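4.2 Collecting demonstrations on a crowded table
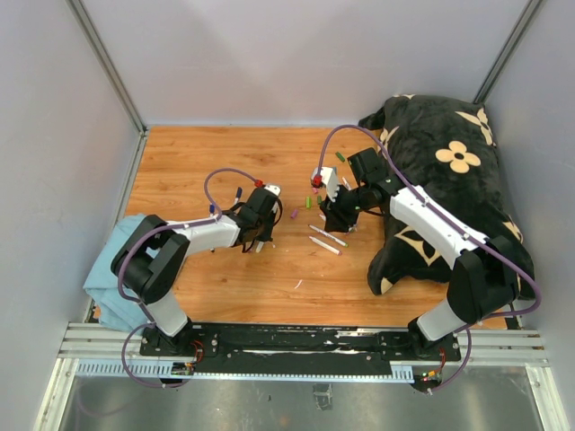 The second set of demonstrations was recorded with objects that do not belong to the task. In the first set (Section 4.1) the operator worked on a surface that held only the items to be moved. Policies trained on that set did well in the same conditions and poorly once we added anything else. We wanted to know how much of the loss came from the arms failing to reach the target and how much came from the policy choosing the wrong target in the first place.

The task is sorting by kind. Markers and other small stationery pieces lie between the two arms, and the policy has to pick up one item at a time and hand it to the side where its group is being collected. Cloth items are left on the table during the whole episode. They are distractors and are never the correct target. Figure 3 shows one such layout, with a large black floral textile on the right and a folded light blue cloth at the left front corner.

Figure 3. A layout from the crowded set. The markers and small pieces lie between the arms; the two cloth items are distractors.

We chose cloth on purpose. A rigid distractor such as a box has a fixed outline, and a policy can learn to ignore it after a fairly small number of episodes. A heap of fabric has a different outline each time it is put down. It can also hide part of the arm or part of a marker, depending on how it falls. Patterned fabric adds a further problem, as high-contrast motifs produce strong responses in the early layers of the image encoder. In pilot runs with Undex, our baseline policy, the right gripper moved toward a printed flower more often than toward any plain region of the same cloth.

All episodes were recorded by two operators, Chelsea Parsons and Callum Yeoman, using the leader-follower setup described in Section 3. Each operator received the same written instructions. The order in which items were picked was left open, but once an item had been grasped it had to be placed before the next grasp began. Episodes in which an item left the work area were stopped and discarded. Recording took place in August at the Hinddale lab, with the walls of the work area left in position for every session so that the background stayed the same.

The crowded set contains 300 episodes. Before each one, the operator rearranged the small items by hand and shifted at least one of the cloths. We did not use a script to generate the layouts. Ryan Goodall tested a scripted version early on, and the operators found it slow to follow for soft objects, where a target pose has little meaning. The cost of this choice is that layouts are less evenly spread than they could be. Items tend to end up near the middle of the table, and the far corners are thinly covered.

Thin items caused most of the trouble during recording. A marker lying parallel to the gripper fingers is hard to grasp from above, and the operators often nudged it with one finger to turn it before closing. We kept these nudges in the data. Removing them would have given shorter and cleaner episodes, but a policy that has never seen a nudge has no way to recover from a bad approach angle. The effect of this decision is measured in Section 5.3.

Training followed the procedure of the first set without changes to the network. We trained three models: one on the clean set alone, one on the crowded set alone, and one on both. Each was evaluated after every 4000 steps on 10 held-out layouts, and the checkpoint with the highest number of correct placements was kept. Held-out layouts were set up from printed reference photos, so cloth placement was close between trials but not identical - we return to this point in the discussion.

A trial was scored on 2 separate measures. The first is target choice, which is correct if the first object approached is one of the stationery items. The second is placement, which is correct if the object ends on the proper side. Kelly Ashworth scored all trials from video without knowing which model had been run.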